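Print this page | E-mail to a friend

Open day at Nurkenon College: a day of laptops, lockers and one very good lamington

I've been meaning to get out to Nurkenon College since they went fully digital in the senior years, so when their open day came up in October I put my name down straight away and roped in my colleague Zuleica Furtado, who teaches Year 9 maths and is much harder to impress than I am. We left Rivera in the dark, drove for 2 hours, and got there just as the sausage sizzle was being wheeled out (too early for onions, said Zuleica, and then had two).

For anyone who hasn't followed it, Nurkenon has 364 students and dropped its printed book list three years ago. Every kid gets a school laptop, and the reading, worksheets and homework all run through a platform called Clirnetti. I teach English and history at a school that still sends home a book list as long as your arm, so I had a lot of questions and a notebook with most of them written down.

First stop was the Year 8 science room, where Mirela Lopes was running a lesson on density with visitors packed along the back wall. I liked it a lot! The kids had the chapter open on one side and their own notes on the other, and when a boy got stuck on a word he tapped it and heard it read out through his earbuds. Mirela told us afterwards that the read-aloud button is the thing she'd fight hardest to keep. She also said she prints more than she's supposed to. There was a stack of paper on her desk with a graph on it, and she reckons drawing axes on a trackpad is a form of punishment.

Zuleica wanted to know about batteries. Fair enough, it's what every maths teacher wants to know. They've got charging lockers in each corridor, and a student who turns up flat swaps for a spare and signs a sheet. On a bad morning all the spares are gone by recess – we heard that from a student guide, not from the brochure.

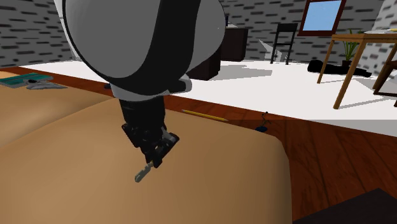

The library was the part I'd been nervous about. I'd pictured empty shelves and a lot of beanbags. Evanthia Karamanlidis has run it for years and she walked us around herself, and the fiction is all still there, plus a manga wall that puts ours to shame. What has gone is the textbook storeroom, which is now a digital technologies room with big screens and a projector. I asked Evanthia what happened to the old books. A few sets went to other schools, but plenty were too out of date to give away, and she kept one copy of each on a shelf behind her desk. I flicked through a geography one from my own school days and felt about a hundred.

She's kept figures on borrowing too, and these surprised me. In the term before the laptops came in, the library lent 300 novels. The same term the next year it was 219, and she was worried. It's crept back up since, though not all the way, and she puts that down to the ten minutes of silent reading they brought back at the start of every English lesson. Paper only, screens shut. I've pinched that idea already.

Lunch was in the hall, and I'll just say that the lamingtons were made by the Year 10 food tech class and I had more than one.

After lunch came the parent session, which got a bit lively. Heloísa Siqueira looks after the laptop program and she had a slide deck ready, but the first hand up was a dad asking what it all costs, and we never really got back to the slides. The levy is spread over the four terms and covers the device, the Clirnetti licence and repairs, except for cracked screens after the first one. One mum said it was still cheaper than the books had been for her three. Another said she can't resell a licence to the family down the road, and there was a good deal of nodding. I was one of the nodders. Heloísa didn't try to talk her out of it, to her credit. 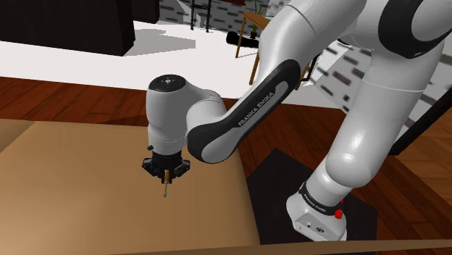
Robot arm in simulation, with an orange-yellow tool held in the gripper.

The other thing that came up was homework in places with rotten internet, and that's half our catchment as well. Clirnetti lets students download a week's chapters before they leave school. It works if they remember. Almost every parent in the room laughed at that.

I had a quick chat with Visitación Pacheco, who's in Year 12 and was on the sign-in desk at the end. She started high school with books and finished without them. She likes having everything in one bag, hates revising on a screen, and writes her study notes by hand in a big ring binder. Her English teacher lets her buy the set novels in paperback and scribble in them.

Zuleica and I argued about it most of the way home. She'd take the laptops tomorrow if she could keep a class set of printed maths books at the back of the room. I'd keep the novels and the atlas and let the rest go, I think, but ask me again once I've had to mark essays on the thing. Our own staff meeting on next year's book list is coming up and I've been asked to speak for five minutes. Five!

If you want to see it yourself, the Nurkenon front office takes bookings for small group visits during term. Park on the oval side, because the front car park fills up with buses.

Print this page | E-mail to a friend

We use cookies to remember your preferences and to see which pages are being read. By continuing to browse you agree to our use of cookies. Accept | Find out more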